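Subject: Re: Seltthorpe open day - was it worth the drive?
From: Freya Goodall
To: the workshop list

Hi all,

Roscoe wrote:

> Did anyone get over to the Seltthorpe open day on Friday? I had every
> intention of going and then the furnace man turned up early. I'd love
> to know whether it was mostly slides or whether they let you see people
> working. Also whether the parking is as bad as it was last time, and
> whether it's something we could take the Kostura evening class to.
>
> Roscoe Ambrose

Roscoe, I'm so sorry you missed it, and I hope the furnace is behaving now. Yes, I went, and yes, it was worth the drive, even with the detour at the bridge that added 48 minutes to mine (I stopped for a coffee, so some of that is my own doing).

There were slides, but only at the start, and they kept it short. A young woman from the Wallin group gave the welcome and explained that the lab has been collecting demonstrations of ordinary household and workshop jobs. A person does the job with a gripper held in each hand, and the recordings are then used to train a robot arm with the same kind of gripper on the end. They have 1,813 demonstrations they are happy with and want to get to 3,000 before they start on the next group of tasks. Somebody asked what "happy with" meant, and she was very frank that plenty get thrown away, mostly for dull reasons like a hand wandering out of the camera's view.

After that they split us up and walked us through to the work area, which is kept quite dark apart from the tables. I spent nearly all my time at the drawer table and never made it to the one with the towels, so if anyone else on the list did, please fill us in! Anyway, the drawer job uses one of those little organizers for screws and fuses that half of us have hanging over our benches, and I was charmed to see it there. They sent a few pictures to everyone who signed the guest sheet and said we could pass them along.

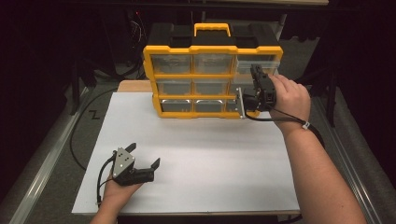 The drawer table at Seltthorpe, with a gripper in each hand and the top right drawer a little way out.

The fellow running that table was very patient with us. He said the drawers had been much harder than they expected, as clear plastic catches the light in ways that confuse the software, and you can see a bit of a shine on that top one. The other trouble is that a small organizer like this doesn't weigh much. Pull on a sticky drawer and the whole case wants to come along with it. You and I would just put our other hand on it without thinking, and that is exactly the sort of thing they hope the robot will pick up from watching.

They let a few of us try, and I put my hand up before I had time to be shy about it. Oh, it is strange! The grippers are not heavy, but all the feeling you normally have in your fingertips is gone, and you find yourself leaning in and squinting like somebody threading a needle. I got a drawer open on my third go and was ridiculously pleased. Closing it again took longer. He told me most visitors squeeze too hard, and I certainly did. I also kept forgetting about the cables at my wrists until I felt one tug.

We did see the arm itself run at the end, in the next room over, under a program they call Vistex. It opened two drawers nicely and then stalled in front of the third for so long that the man pressed stop and started it over. I liked that they didn't hurry us out when it happened. One of the older gentlemen asked how long it would be before it could sort his garage, and got a good laugh and no answer.

As for your other questions, the parking was fine. They have opened the gravel lot behind the main building, so go past the front entrance and take the second left (the sign is small and somewhat behind a hedge). The woman on the door told me they had 187 people through over the day, and I never waited long for anything except the restroom.

I do think the evening class would enjoy it. I asked, and they can take groups of up to 12 outside the open days, with a preference for late afternoon when the tables are less busy. The next open slots are in September. They'd like a list of names ahead of time, and they ask people to leave bags and bulky coats in the front office - there are cables on the floor in the work area and not a great deal of room between the stands. Anyone who has trouble standing should mention it, and they'll bring out chairs.

If you want me to write to them for the class, just say so, Roscoe, and tell me which evenings are no good. I still have the sheet with the contact details on my kitchen table under the seed catalogs.

Warmly,
Freya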